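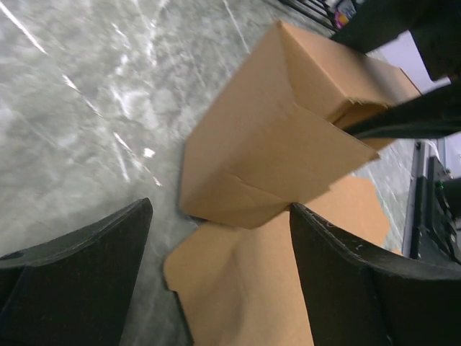
I've spent most of August swapping gripper fingers, and I have opinions now, so you get a whole newsletter item of them. When I signed up to compare the Siver fingers against the Prastum ones I figured it'd take an afternoon. Cardboard had other plans! A nice crisp carton is easy, any finger will do it, but the stuff that shows up in real life has a ragged flap hanging off one end and creases running across the panels, and then you find out very fast what your fingertips are good for. The wedge-shaped black ones are the ones I like best for coming in low, with one finger on each side and the lower edge of the box dropping into the gap. They've picked up whitish scuffs along the edge already and I've decided I like them better that way.

For anyone who missed the last item, the short version of the plan is this. Two arms, one sheet or box of cardboard, and the job is to take hold of it, fold it or turn it, and let go without crushing anything. I run each finger set 300 times, or I try to. The Siver set got its full 300. The Prastum set is at some 400 because I messed up the force setting at the start and had to throw out a whole chunk and begin again (my fault, not theirs, please don't write to them).

So, Siver. Stiff, narrow, very good at getting under things. If a panel is lying flat against the surface, these will get an edge up when the others just push it around. The downside is that they dent. You can see the bite marks in the board afterward, two little parallel lines, and if you go back to the same spot a few times the board goes soft there and starts to slip. I ended up turning the closing force down twice. It's better now but I wouldn't use them on anything you plan to sell.

Prastum is the opposite. The pads give a little, so they spread the squeeze out, and the cardboard comes away looking like it was never touched. Lovely for holding. Not so lovely for picking up, because the tips are thick and they want a gap that isn't there. I watched one run where the arm tried five times to get hold of a tab and shoved it a bit farther away every time, and I was talking out loud to it by the end.

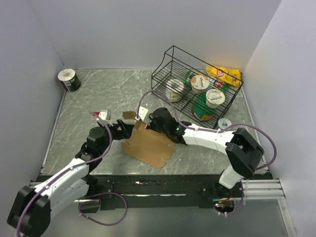 The thing I didn't expect to care about was the two arms pulling against each other. With a stiff finger on both sides, any little mismatch in timing goes straight into the cardboard, and a folded panel will pop right back open on you or tear at a notch. With the softer pads there's some forgiveness and the fold just sort of settles. I tried a mixed setup after that, Siver on the left and Prastum on the right, and oh, that was the best day of the month! The left one gets the edge up, the right one takes hold and keeps it. It's a pain to tune, since each side wants its own force number and its own approach angle, but I'd do it again.

Controller notes, quickly. I'm still on the Grakitz one. Cillian Ó Dubhghaill keeps telling me to try the McGrath, and he may well be right, he usually is about this stuff, but I didn't want to change two things in the same month. The Grakitz does what I ask and its logs are easy to read. Where it bugs me is the pause between "closed" and "lift." It's tiny, but with a floppy sheet it's long enough for a corner to sag and catch on something. Cillian says the McGrath lets you overlap those two moves. We'll see.

Wrist cameras: keep them. I tried a batch of runs on the overhead view alone and it was fine for big moves and pretty hopeless for the last little bit, when you need to know if the edge is between the fingers or sitting on top of one. Watch out for shiny floors, though. Glare off polished concrete fooled my edge finder more than once, and I lost most of a morning before I thought to look at the raw pictures. Plain brown board on a gray floor is a nice easy contrast as long as there's no bright streak running through it.

Next up is the mixed setup for a full 300, then the McGrath swap if I can get my hands on one. I've also got 7 spare Prastum pads left, so if your group wants a couple to play with, drop me a note and I'll put them in the mail.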